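4.2 What the gripper line in the budget should cover

I'll come clean about my own first budget, which had a single line for the gripper and nothing at all for the parts that wear out. At Ullasville we'd planned the purchase the way I suspect most small labs do: pick the arm, pick the hand that the arm's supplier likes, add freight, send it up for approval before the January round closes. The cloth work was supposed to be the easy bit (ha!). So this section goes through the planning side again, with the garment-handling tasks we run now in mind, and Figure 4 goes with the discussion of fingers further down.

Start with the fingers. Our quote from Korkard gave $1,277 for the hand with 2 fingers fitted, and spares were priced separately on a page I skimmed. The Nudholm quote bundled spares but left out the mounting plate, so the totals looked comparable and really weren't. I'd now ask every vendor for the same three things on one sheet — hand, spare fingers, plate — before I let myself look at a bottom line.

Then there's time. We allowed 15 working days for delivery and commissioning, and the Siliņa site, which shares our purchasing office, allowed 60. I thought they were being gloomy. They were much closer, mostly on account of customs paperwork and a cable that came in the wrong length. If your grant has a hard spending date, use the longer number and enjoy being early.
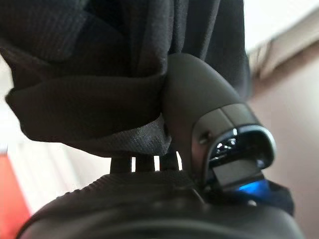
Figure 4. Gripper finger in contact with black knit fabric during a handling task.

Consumables are the line I'd fight hardest for at the next review, and I'd tie it to the task instead of taking a flat percentage of the hardware price. Garment work puts the finger right in amongst the cloth: in Figure 4 the rounded tip is tucked into a fold and the fabric wraps over its upper end. There are also small light specks on the underside of the rolled fold, so I'd put brushes, wipes and a bit of cleaning time on the same line as the spare fingers. It's cheap stuff, but our finance people want it named up front, and asking for it mid-year means a whole new form. Training hours go on a separate line, which I come back to in 4.3.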